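Leonilde Tavares
Jan 2, 2019

OK, it's a new year and I have thoughts about audiobooks, so this is going to be a thread. Mute me now if you need to.

1/ Some background. I moved out to Irkport in July and my commute went from a short bus ride to a real drive, both ways, every workday. I tried the radio for a week. I can't do the radio. The same 4 songs and a man shouting about mattresses!

2/ So I got the library app and went a little wild. I finished 14 audiobooks between the move and New Year's, which for me is a LOT. I used to read maybe three books a year, and two of those were on the beach.
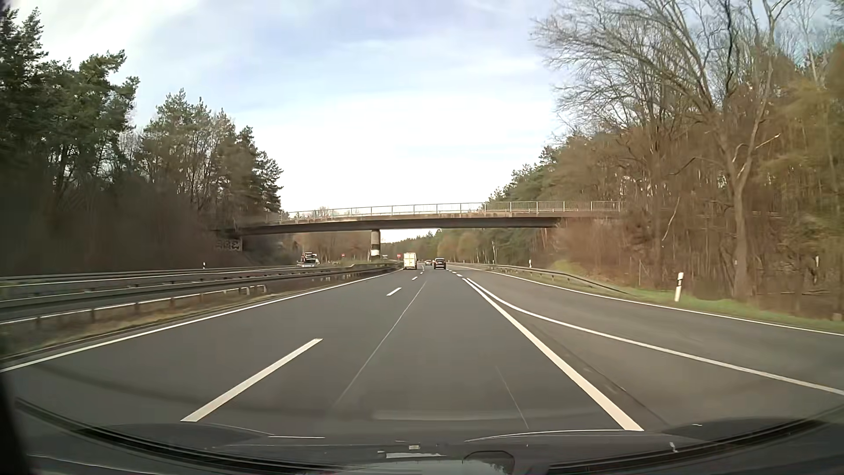

3/ The first thing I learned is that the narrator matters more than the book. I'll listen to a great narrator read me a book on the history of salt. I returned a thriller I'd been waiting weeks for because the guy swallowed between every sentence and once I heard it I couldn't un-hear it.

4/ Second thing: always play the sample. The sample is free. I skipped it with the Brodeck mysteries and got a detective whose accent moved to a new country every chapter. (I still finished it. I had to know who poisoned the aunt. It was the other aunt.)

5/ Speed. People get so heated over this. I listen at normal speed for novels and a little faster for nonfiction, and if you listen to everything at double speed I'm not mad at you, I just don't know how you live like that.

6/ My brother-in-law Uriel Montes is a double speed person. He says he got through a whole biography while painting his garage. I asked him what the man in the biography did for a living and he had to think — for a while.

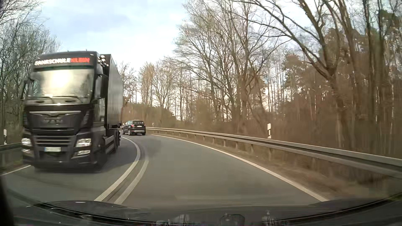
7/ BOOKS THAT WORK IN A CAR
Memoirs read by the person who wrote them. Anything with letters in it. Big family sagas, as long as everybody has a different name (I gave up on one with three Annas). Ghost stories, but only on the morning drive, I'm not brave.

8/ BOOKS THAT DON'T
Cookbooks. Yes, I tried one. A lovely woman read me the amounts for a plum tart and I got so hungry I stopped for a gas station muffin. Also poetry, which goes by too fast for me, and anything where the footnotes get read out loud in the middle of a sentence.

9/ Also be careful with sad ones. I got to the dog chapter in The Orchard at Gesau right before work and had to sit in the parking lot fixing my face. My boss asked if it was allergies. I said yes, it was allergies.

10/ Somebody asked how I pick. I keep a list on my phone, and right now it has 421 titles on it, so that's clearly out of control. Mostly I go by whatever is available with no wait. I've found some real gems that way, stuff I'd never have picked up off a shelf!

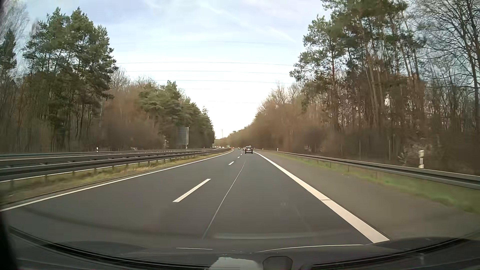 Leonilde Tavares

11/ OK, the part you all want. My favorite of the bunch was Barbieri and Daughters — a family of piano tuners, it's long, and almost nothing happens for the first third. Stick with it. The narrator does the grandmother in this low, scratchy voice and I'd follow that grandmother anywhere.

12/ Runner-up is the salt one. I'm serious. I've brought it up at two dinners and a dentist appointment.

13/ Biggest letdown: the sequel to the lighthouse book everyone loved. They changed narrators! Who does that? It felt like coming home and finding a stranger in the kitchen wearing my mom's robe.

14/ For this year I'm not setting a number. Uriel says he's going for 100 and he can have it. I want to get to the end of one really long Russian novel and be able to tell you who's married to who.

15/ Send me your favorites, please. Bonus points for good narrators, no dog chapters, and a library wait shorter than my lease. I'll add them all to the list, sorry in advance to the list.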